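Asden Memory Book, the large one: a review

2018-02-22

When a long-serving teacher dies, a school goes looking for something to write in. Ours went to the stationery cupboard, found a visitors' book with a coffee ring on it, and thought again. The head's secretary then ordered the Asden Memory Book in the large size, and as I was the one who sat beside it for 3 days in the front hall, I have opinions.

The book was for Nuala Conneely, who taught geography and then PE here for 31 years and would have marked most of the entries down for handwriting.

What you get

A hardback book in dark blue, a matching slipcase, a ribbon, and a pen I'd advise you to hide at once. There are 400 pages, lined on one side only, which looks generous in the catalogue and feels like a doorstop on the lap. The paper is good. Fountain pen doesn't come through, and neither did the gel pen in violent purple favoured by most of Year 9.

The front has a window for a photograph. It is oval. Very few photographs of PE teachers suit an oval, and we lost most of a hockey stick.

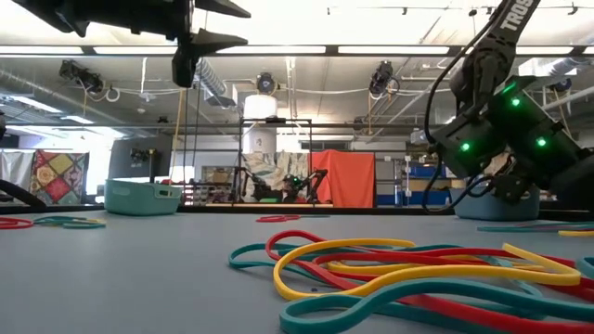
In use

It lies flat from the first page, and that matters more than you'd think with a queue behind you. The Carkinar album we bought for the last retirement had to be held open with a stapler, and several people signed the stapler's shadow.

The lines are too close together for small children and too far apart for retired Latin masters. Each page has "My favourite memory" printed at the top in curly script. This is fine for most people. It is less fine for the man from the Gunn coach firm, who had met her on one ski trip, mostly in a lay-by, and stood there for almost 10 minutes before writing "Always on time."

The slipcase

Too tight. By the second day we had given it up and were keeping spare pens in it.

Afterwards

Her sister has the book now. She rang in the week to say she'd read it through twice and could someone please explain the goat at Dalladum. I've passed that on to the staff room, where it has gone very quiet.

Would I buy it again?

Yes, in the smaller size, and with a decent pen of our own. We filled less than half of it, and all those blank pages at the back look a bit reproachful — though her sister says she's using them for recipes.

Four stars. One off for the oval.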